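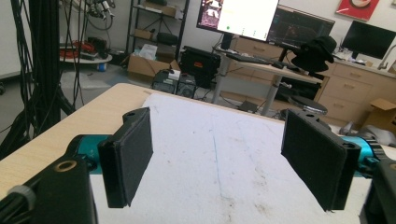

Section 4: Comparing finger pads on the hand-held gripper

This section covers fitting a second set of finger pads to the Prins hand-held gripper and running the short comparison we use at Okthorpe before a set is approved for recording. It assumes you have already charged the unit, paired it with the controller and completed the camera check in Section 3.

Allow one morning for two sets of pads. If you have more than two, finish the first pair of sets and save the results before starting on the next.

4.1 Before you start

You will need:

The gripper, with its current pads fitted
The second set of pads, with their own screws
A 2 mm hex key
The Asow test blocks (small, medium and tall)
A clean sheet of plain paper, large enough to cover the working area
The controller, with Nekari version 11 or later

Pads are sold in left and right pairs. The letter is moulded on the back, where you can't see it once the pad is on, so check before fitting.

Caution: Switch the gripper off at the controller before touching the pads. Letting go of the trigger does not cut the power, and the fingers will close if the controller restarts.

4.2 Fitting the second set

1. Open the fingers fully, then switch off at the controller.

2. Hold the left finger steady behind the joint and take out the two pad screws. Do not brace against the pad itself.

3. Slide the pad off towards the tip. If it sticks, rock it gently from side to side. Do not lever it with a screwdriver.

4. Wipe the mounting face with a dry cloth.

5. Slide the new pad on until it meets the stop, fit both screws by hand, then tighten each a quarter turn past finger-tight.

6. Repeat for the right finger.

7. Switch on and close the fingers slowly on nothing. The tips should meet along their whole width. If one side touches first, loosen the pad on that side, press it back against the stop and tighten again.

Note: Screws from the older pads are slightly longer and will bottom out before the pad is tight. Keep each set in its own bag.

4.3 Setting the zero

The controller stores the closed position of the last pads fitted. Thicker pads meet sooner, so the stored value will be wrong after any change.

1. On the controller, go to Tools, then Gripper, then Zero.

2. Close the fingers with the trigger and hold for two seconds.

3. Press Save. The reading should settle at 0.

4. Open fully and note the reading. For the standard pads it should be 1035. Write down whatever you get for the new set, as you will need it in 4.5.

If the message "Error 206" comes up, the fingers moved during the hold. Open them and start again from step 2. If it comes up three times running, check that the cable isn't pulling on the body of the gripper.

4.4 Running the comparison

1. Tape the paper flat to the table at its corners. Pads leave marks, and old marks can confuse the tracking, so turn the sheet over or change it when it gets dirty.

2. Stand the small block in the middle of the paper.

3. Start a recording, pick up the block, lift it to chest height, hold for a slow count of five and put it back down.

4. Do this ten times, then move on to the medium block and the tall block.

5. Stop the recording and name it with the pad set and your initials.

6. Fit the other pads, set the zero again as in 4.3, and repeat with the same person holding the gripper.

Note: Keep your grip on the handle the same throughout. Most of the differences we saw in our first trials came from the hand and had nothing to do with the pads.

Caution: Keep cables clear of the table edge and of your feet. The lead is long enough to catch on a chair when you step back.

4.5 Reading the results

Nekari shows slip as a line under each recording. Small steps at the moment of lifting are normal. A line that keeps climbing during the hold means the block is creeping, and that set should not be used for anything heavier than the medium block.

Compare the fully open readings from 4.3 as well. A much lower figure means the thicker pads are costing you reach – fine for small parts, awkward for boxes.

Send both recordings and your readings to Nest Craddock, who keeps the list of approved pads. Leave the standard set on the gripper when you have finished, with the zero saved for it.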